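Open day at the Plindau robotics lab – is the hands-on part worth it for a beginner?

Posted by motherboardmom, October 19, 2026

My son and I signed up for the Sevanthorpe open day, mostly for the lab tour at Plindau. The program says visitors can "try a handheld gripper" for 2 minutes each. We've never touched anything like it. Is that enough time to get a feel for it, or do you stand in line all morning and squeeze a sponge once? Also, do they let you sit in on the talk if you skipped the factory tour?

taritine_fan

I went in May and had a blast! There were 50 slots for the hands-on part and I got number 48, so go to the sign-up table before you get coffee. I mean it. The thing they had us try was picking up a drink bottle at an ordinary desk, which sounds like nothing until it's your turn and your brain forgets how far away stuff is – I closed on thin air twice.
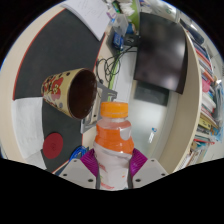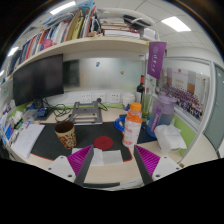
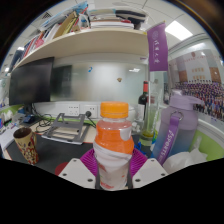

All from the gripper's own camera, at the same desk.

What helped me was slowing way down, getting one finger on each side of the bottle and only then closing. Don't come in from above like a claw machine, everybody wants to do that. The pads are ribbed and softer than I expected, so you don't have to squeeze like crazy. My first try I held on so tight my hand cramped up (the guy running it was very nice about it). I got to go again at the end when the line died down, and the second turn went so much better, so hang back if your son has the patience.

The talk is in Room 215 and no, you don't need the tour for it. It ran long and the slides were kind of dense, but the Bélanger demo afterward was fun – they run it twice, and the later one is less packed.

gearbox_pete

Depends on the kid. Mine was bored.

oldroute9

Parking behind Sevanthorpe fills up early, so use the lot across the road and walk. I only did the talk, can't help with the gripper. For the talk I just walked in and sat down, same as the person above. They had handouts by the door but ran out, so grab one on your way past if you see them.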